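Home | About | Archive | Kitchen Stuff | Robot Stuff | Contact

This site uses cookies to remember you between visits. OK | Read more

Can It Put the Groceries Away Yet?

Posted Feb 13, 2019 by Kimie Hirano

So every February I ask myself the same question, usually while standing in front of the pantry with a bag hanging off each wrist: can a machine do this for me yet? Last year I wrote 260 words on it and went to bed. This year I have more to say (sorry!), because I've been swapping emails with Minoru Ebihara, who works on a simulated kitchen project called Illska and puts up with my questions very nicely.
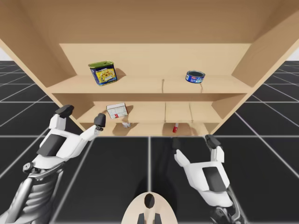
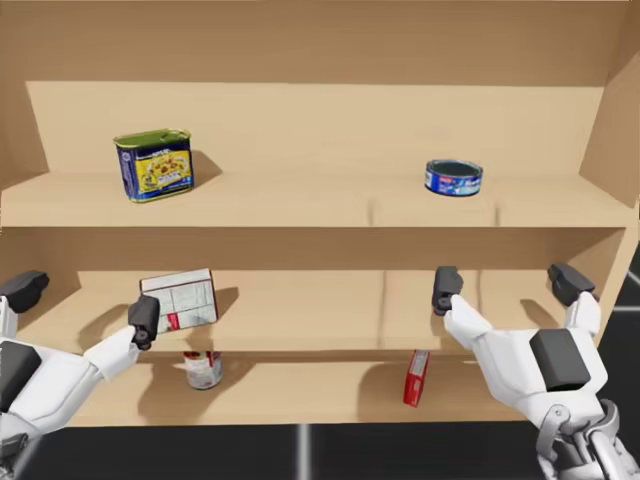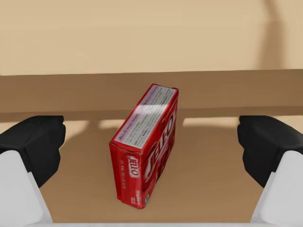 Simulated groceries and simulated grippers, all three. The red box in the last one is JELL-O.

I love that it's pantry food. I grew up in a house where canned meat and a box of gelatin could turn into a whole Sunday supper, so I'm probably an easier audience than most. But look at that shelf for a minute and think about what you'd do with it. You'd reach in, straighten the white box that's leaning over, slide the tuna-looking can wherever you wanted it, and you'd be done before you'd finished your sentence. I do that kind of thing while I'm on the phone with my sister!

For two arms and a handful of fingers it's a real job. Minoru says the first headache is picking the direction you come in from. A short round can near the front of a shelf is pretty friendly. A box tipped at an angle with a shelf board right under it, much less so, because your fingers have to get around the box without banging into the wood. And then there's whatever is down on the lowest level, half tucked behind the board in front of it. I lose things down there all the time and I have eyes on a neck that bends.

The JELL-O box is my favorite, though. I figured a box would be the easy one (flat sides, how hard can it be?) and he wrote back a very long paragraph. Squeeze a carton too hard and it caves in. Squeeze it too softly and it slips, or it swings around on you. And that's a real-world problem you only partly get to practice on a computer, where cardboard is as stiff as somebody told it to be. He ran one picking task 253 times in the simulator over a weekend and was happy with it, then tried the same thing with real boxes at their shop in Dekley and went home grumpy. He wouldn't give me the real-box number. I asked twice.

Which kind of brings me to where I've landed this year. Sorting, yes, if everything's spaced out and somebody patient is nearby. Putting away a normal bag of normal groceries, with the bread on the bottom because the bagger at Galbraith hates me? Not this year. I'd give it a while.

Shop floors are further along, and I think I finally get why. My husband's cousin packs orders at Tudeck and they have a machine there that moves the same size carton from the same spot to the same other spot all day long, and it's great at it. My pantry has 11 kinds of noodles in it and one of them is in a coffee can.

I did ask Minoru whether he'd want one of these at home once they work. He said he'd want it for the dishes, and his shelves could stay the way they are. I'd take the shelves, personally, I don't mind dishes, I put the radio on.

Anyway, if any of you have a gadget at home that does an honest chore (the round vacuums count, barely), leave me a comment and tell me what it does and how often you have to rescue it. I'll send him the good ones.

Want new posts in your inbox? Enter your email to get the newsletter, 2 times a month.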